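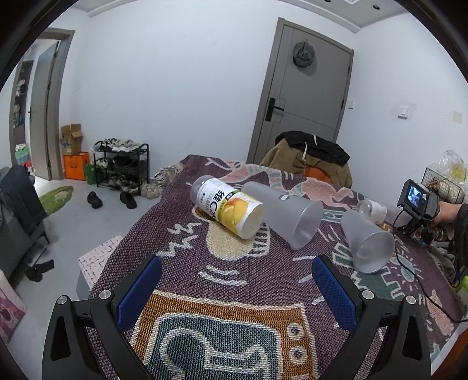
Does a woven throw need washing every time a cup goes over on it? Shake it out of a window first, dab whatever is left with a cloth and cool water, and save the proper wash for when the whole thing has gone dull.

I came to woven throws late, by way of a market stall in Voyle that sold nothing else, and I have been rather evangelical about them ever since. Purple is the ground colour I always go back to, the deep sort with pinks, mustards and teals dancing about on top, big bold figures and zigzags that look cheerful even under a litter of empty cups and a vitamin C drink bottle. A plain cream blanket sulks at that sort of treatment. A busy one takes it in its stride, and you can leave the clearing up until after supper (I generally do).

The other pleasure is that a throw will go anywhere. Mine cost 17 pounds and has done a winter on the spare bed, a damp picnic at Mivwood and most of October over the back of the sofa. It has lately ended up on a table, where it hangs better than any tablecloth I own - the weight of the weave sees to that. On a round table, let the fringe fall where it likes and don't fuss about getting the corners even.

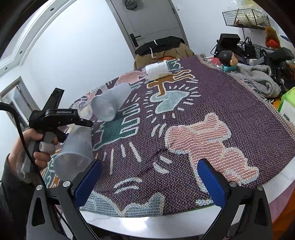
A reader in Clondari wrote to say that she had tried all this and found her glasses wobbled terribly, so she now keeps her throw for afternoons and whips it off before anyone pours the wine. I do see her point. A thick weave is a soft footing for anything tall and light, and I put a tray down for the good tumblers myself. Cups that have been finished with can lie about as they please until somebody fetches the washing-up bowl.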